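Two grippers, one arm, and a lot of old desktops

Ayane Fukuda had promised me a quick look at her bench, and I should have known better, because by the time we finished the tea had gone cold twice over and I had filled most of a notebook. She runs the gripper trials at Skullance, a small company that wants to take retired office computers apart with robot arms, and she is one of those people who will happily spend 8 minutes telling you about a screw.

I asked her first how she came to be comparing grippers at all. "We bought the arm and thought the hard part was over," she said, laughing. "Then we spent a whole spring finding out that the arm does what you tell it, and it's the last few inches that give you gray hair."

The two candidates are the Yagi, a parallel gripper with wide, stiff jaws, and the Skutix, which is slimmer and has a bit of give in its fingertips. Her colleague Yolotzin Arellano favors the Skutix and isn't shy about it. "It gets into places," Arellano told me. "You can come down beside a memory slot and still have room to open. With the Yagi I'm always planning my exit before I've gone in."

Fukuda sees it differently (they have clearly had this argument many times, and I think they enjoy it). She likes the Yagi for drive carriers and anything with a latch, where you need to hold on and pull straight. Over 24 machines, she says, it slipped on a carrier 9 times, and the Skutix slipped more often than that, though she admits the first few runs were done with worn pads and probably ought to be thrown out.

And the camera? That turned out to be the subject they both wanted to talk about. They started with one on a pole above the bench, which Arellano calls "a lovely view of the back of the arm," and moved to a small one at the wrist.

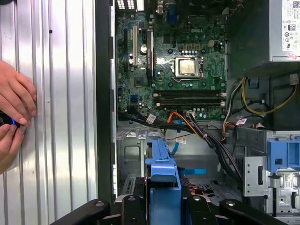 The wrist camera's view into an open Dell desktop, with the gripper jaws along the bottom and the blue drive handle partly behind them.

"You lose a little of the picture to your own jaws," Fukuda said, "and I've made my peace with it. What I haven't made my peace with is cables." Black bundles, orange ones, thin blue ones, all lying wherever the last technician left them! She would like a whole month just for cables, and has asked for October.

Before I left I wanted to know which gripper she would buy if she could keep only one. She looked over at Arellano, who was already shaking her head. "The Yagi," Fukuda said. "But ask me again after the cables."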